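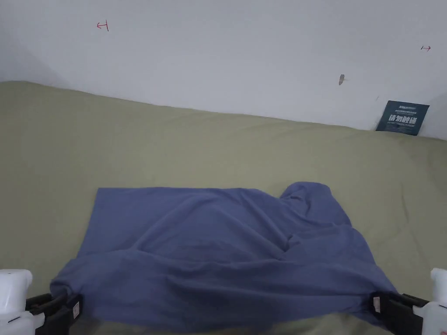 Flundier hand-held grippers, one on each corner of the blue cloth

Filed under: Automation on a Budget > Grippers
Jul 29, 2021

If you've been putting together a budget for teaching a robot to handle laundry, you have probably gone through the same thing I did, which was to look up the price of two proper arms, close the laptop and go make a cup of tea. A pair of Flundier hand-held grippers costs $400, and after living with ours since April I'd say buy these first and let the arms wait for next year's money.

They're white plastic with black fingers, and you work them yourself, folding and tugging away while your movements get recorded. Cloth is what I cared about, and I'm happy to say they pinch a corner nicely! A thin shirt is harder than a towel (you'll grab two layers and mutter a bit), but my hands learned it quicker than I expected.

Now, the money. Spare finger pads are $15 a set and I'd put three sets in the order from day one. Shipping from Brurkport was slow but fair. I also priced the Bălan pair, and it's lovely – smoother trigger, nicer case – but it was $268 more than the Flundier, and that difference pays for a lot of pads and a decent hard drive. Please do budget for the drive. I forgot, and had to go back and ask for more.

My one real grumble is the weight. The pistol-style handle is comfortable enough, but by the end of a long afternoon my wrist wants a rest, so plan shorter sessions and a second pair of hands if you can afford them. 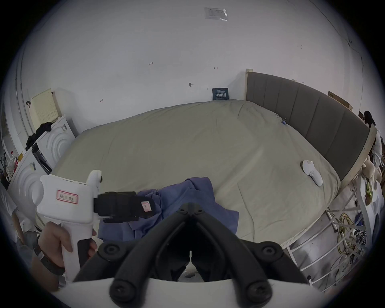 Comments

Guest wrote: Did you look at the Asen rental plan at all? We only need grippers for one season and I can't decide if buying makes sense.

Reply from the author: I did, and for one season I'd rent. We were planning on longer than that, so buying won.

Guest wrote: Thank you for the note on the drive, I've just added one to our list.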